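Wanted: a part-time refurb tech for old laptops (and the odd tower)

I run Biltine, a small refurbishing shop, and I need another pair of hands. We take in office computers that companies are done with, clean them up, swap the tired parts and sell them on to people who don't want to spend 1,000 dollars on a new machine. Last year we sent 643 of them out the door. There are three of us on the benches right now - me, Corey Dunstan and Armelle Ferrand - and we're behind on everything.

The job is 20 hours a week to start, mornings or afternoons, your pick. Pay is $24 an hour, and you get first dibs on parts at cost (dangerous, I've got four monitors at home now). We'd like somebody in by February.

Most of your day would be laptops. You'd open them up, blow out the fans, put in fresh thermal paste, replace drives and batteries, then wipe and reinstall. I like Linux on the older ones, but plenty of our buyers want Windows, so you should be comfortable with both.
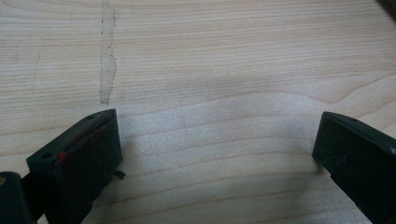 You don't need a degree or a certificate. I don't have either one! What I do need is somebody who has taken apart a few machines and gotten them back together, who writes things down, and who'll come tell me when a ribbon cable rips. I've ripped plenty. Some soldering would be great, mostly for charging jacks, but Armelle will teach you if you're patient.

You'll also talk to customers a little. We give a 90 day warranty on everything, so people call, and a lot of the time it's a printer that won't show up or a browser full of junk toolbars. If you can walk somebody's uncle through that without sighing into the phone, I want to meet you.
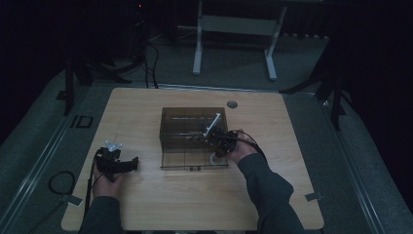 One thing coming up that I'm excited about: Cordier, the accounting firm across the street, is handing us 200 desktops in one go. They're small office towers, a few years old, and I think they have a lot of life left in them - quiet, easy to open, memory slots you can get at. You'd be in on that from day one, sorting the keepers from the parts pile and helping me figure out what to charge.

The shop is on the ground floor, parking is free, and there's a bus stop at the corner. You'll need to lift 40 pounds now and then. Coffee is on me, lunch is on you.

To apply, send a few lines to jobs at Biltine, attention Attila Erdős. Skip the fancy cover letter. Tell me about the worst computer you ever fixed, what was wrong with it and how long it took. Add a phone number and the hours you can work. I answer everybody, usually in the evening after we close.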